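Search the list archive Go
Print | E-mail this message
2 shares | 15 replies in this thread

Subject: Re: [clallville-things] How did Trandby get going?

On Wednesday, Graça Teixeira wrote:
> I keep hearing that Trandby lends out everything from cake
> pans to carpet cleaners. Does anyone know how they started,
> and do they charge? I'd love to see it happen in Clallville
> but I don't want us to get stuck on the rules before we
> have lent out a single drill.

Graça, yes! I spent a whole Saturday over there and came home with so many ideas I could hardly sleep, so forgive the length.

They began with one shelf in the back of the Nogueira hardware store – ladders, a tile cutter, a couple of sanders, that sort of thing. You paid 30 dollars for the year and took out whatever you liked for a week at a time. That's still the price! They now have more than a whole basement can hold, and the overflow lives in the old Muvau bakery across the street (it still smells of bread, which I think is half the reason people stay and chat).

On your question about rules, theirs fit on one page. Bring it back clean. If it broke, say so, and you won't be charged the first time. Late things cost a dollar a day, up to 15, and after that somebody calls you. The woman at the desk told me they get more late calls about the fondue set than about any of the tools. I believe it.

What surprised me was what goes out the most. I would have bet on the power washer, but in October it's the apple press, by a mile, and people book it months ahead. After that come the folding tables and the big coffee urn. The fancy stuff mostly sits. They bought a laser level that has gone out twice, and they'd tell us to wait until people ask for a thing before spending money on it.

They also put a card in with every item, handwritten, with tips from whoever had it last. "Wear old shoes." "Tighten the left knob or it walks across the floor." I read dozens of them standing up! I would steal that idea before any other.

Anything with a plug gets checked when it comes in and again every spring, and they keep the leads apart from the machines, so a bad one can be swapped without taking the whole item off the shelf. I'd love for us to do the same from day one.
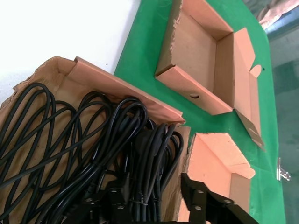 As for money, they spent 4,000 dollars in the first year, mostly on insurance and shelving, and had 100 members by the end of it. We could start a lot smaller. The library has said we can have the side room for two evenings a month, and I'd be glad to take one of them. Who wants the other?

Reply to list | Reply to sender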